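I finally got the two-arm cell in the back room running the way I want it, and since a couple of you asked what looking after it involves (more than you'd think, less than I feared!), I'm writing it down while I still remember. We call the cell Kong. It came with a perfectly good project name, Prideo, and that lasted until the first time both arms went up at once.

## Where it stood in August

When I took over the upkeep in August, Kong was dropping things. Mostly plates. It would close on one, lift it a little, and the plate would slowly tilt and slide back down into the rack with a clack I can still hear. The log said 300 plate tries since the last service, and far too many of them had a red mark next to them.

My first guess was the software, because my first guess is always the software. I spent two evenings fiddling with grip force in the Droseck panel and made it worse. Then I wiped the left finger pads with a damp cloth and the cloth came away gray. Oh.

## The pads

So, pads. I clean them every morning now, before power goes on, with a lint-free cloth and a bit of isopropyl. Takes me as long as the coffee takes. If a pad still feels slick after that I swap it, and I swap both on that gripper, never one. I tried saving money by doing one at a time and the plates came out crooked, as if the arm was shrugging at me.

The spares are Arkodon part 1482 and they come in bags of 10. Order two bags. The screws that hold them are tiny and they love the gap under the cabinet.

## Cables, ugh

My least favorite job. The cables loop off the bases toward the back, and every loop has to have enough slack for the arm to reach its far corner, but it can't have so much that it flops onto the table. I got this wrong three times. What works for me is to move the arm by hand to the farthest spot it will ever need, tie the cable there, and then walk the arm home and look at what the loop does. If it sags, I start over (and mutter).

I also put a strip of tape on each cable right where it leaves the base. When the tape has crept, I know the cable has been tugged, and I check the plug before doing anything else.

## Homing and the plate test

After any pad or cable work I home both arms, wait for the rings on the bases to go green, and then run the plate test. I leave the rest of the kitchen stuff out while I do it, mug tree, corn basket and all, because an arm that only behaves on a bare table is no use to me. The left arm does the rack. I run it at slow speed the first time with my hand near the stop, and I watch the fingers and ignore the screen completely.

The part I care about most is the moment the fingers have closed on the rim. Both pads should sit flat on the plate, and its neighbors should stay put. If the next plate over gets nudged, the rack position is off, and I go back and teach that point again.

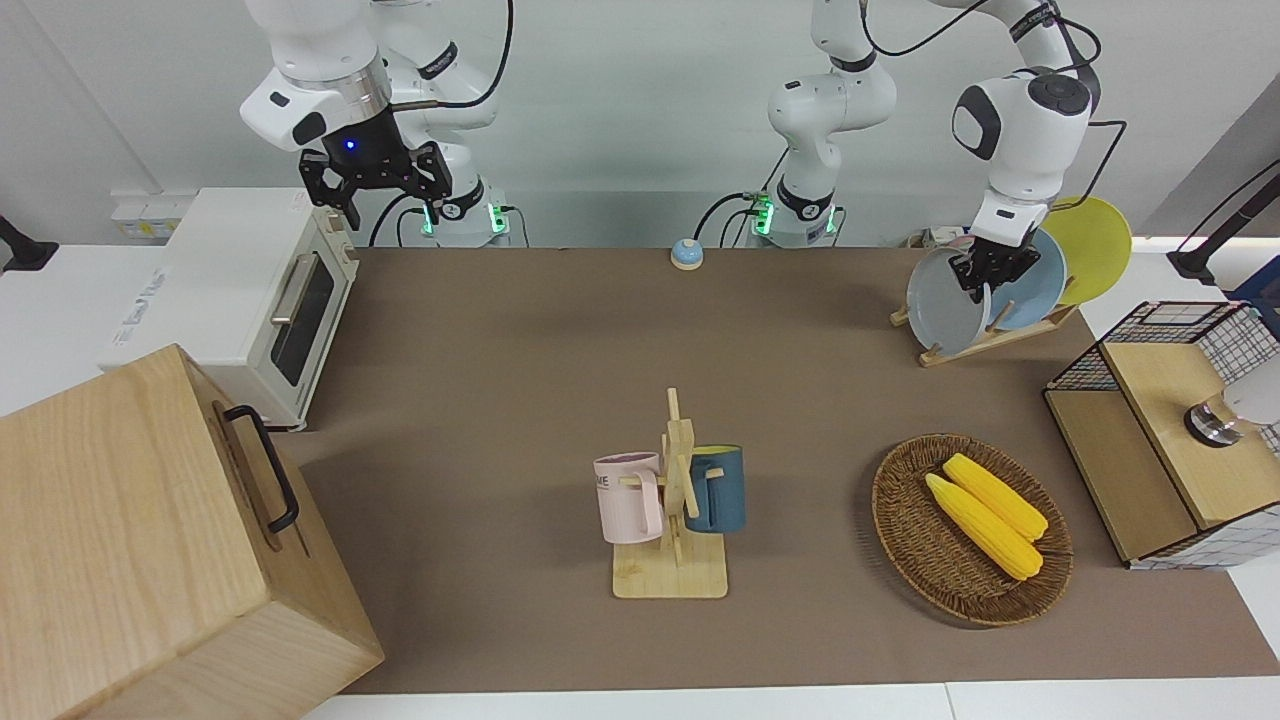 ## What I write down

I used to keep all this in my head, which went about as well as you'd expect. Now there's a notebook on the shelf and it gets a line every time I touch the thing: pads cleaned or swapped, which side, any cable retied, how the plate test went. The cycle counter goes in too. At every 2000 cycles I do the longer service, where I go over the base bolts with the torque wrench, blow the dust out of the controller fan and re-teach the rack points from scratch, even the ones that look fine.

The next one is coming up soon and I want to try the softer pads on the left gripper when I do it. They grab better on glazed plates, from the little I've played with them, but they pick up crumbs like crazy, so the morning wipe may turn into a morning and lunchtime wipe. I've got one bag here and I'll post the numbers from the log once they've had a proper run.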